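Is the Brilesow open day worth it with kids?

Thinking of going Thursday. Is there anything to see up close?
Spyros Moschos

Yes, go! We stood right by the kitchen bench and my two wouldn't leave.
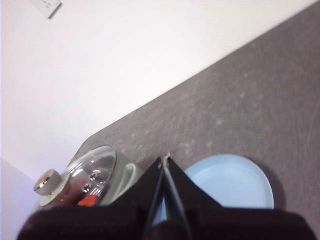
Gripper and blue plate at the kitchen bench

The staff answer everything – ask about the fingers, my daughter did and got a whole lesson!

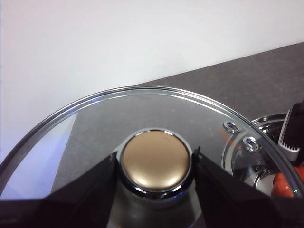 They also let her press the start button, so get there early. It seats up to 65.
Manolis Panagiotou

Parking is bad. The pot demo is good though.
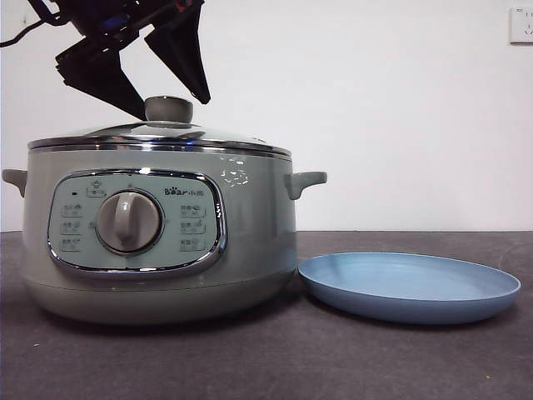

Gripper over the Bear pot
Stefanou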